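About Lutusex

Lutusex supplies and maintains small refrigeration units for workshops, studios and staff break areas in Mevstead. The company was set up by Ida Fröhlich and Ayodele Oyelaran, who still run it. Fröhlich handles placement and electrical checks. Oyelaran handles servicing, door seals and parts stock.

Scope of work

We place compact glass-door and solid-door units of the size usually sold as mini fridges. We do not install walk-in rooms, ice machines or anything that needs a fixed refrigerant line. Each unit is entered in our register under the site name and a four-digit number. The most recent entry is 2512.

A standard placement covers a site visit, delivery, leveling, a temperature log over the first 20 hours of running, and 2 service calls per year. Customers on the Anozie plan get 4 service calls and a replacement unit while repairs are carried out. The Stovo plan covers units the customer already owns.

Placement notes

Most of our sites have concrete floors, which are rarely level. We adjust the front feet until the door closes under its own weight from half open. Clearance is left at the back and on both sides according to the maker's sheet. Power cables are routed along the wall once the final position has been agreed.

Drinks are the usual load. Bottles go upright on the lower shelves, with cans and smaller items higher up. A full fridge holds its temperature better than a nearly empty one when the door is opened often, but stock should not touch the rear panel. Bottles kept on top of the cabinet are at room temperature and should be rotated in at the end of the day. 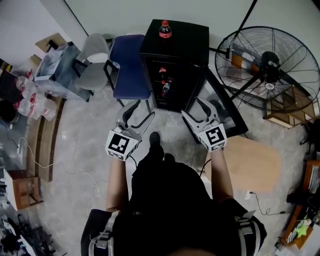 Floor fans may share a room with a unit if they are not pointed at the door seal. Chairs and carts should leave enough space for the door to open fully.

Service visits are booked through the Mevstead office. Please have the register number ready. Prices and plan terms on this page are valid from 2021-07-02.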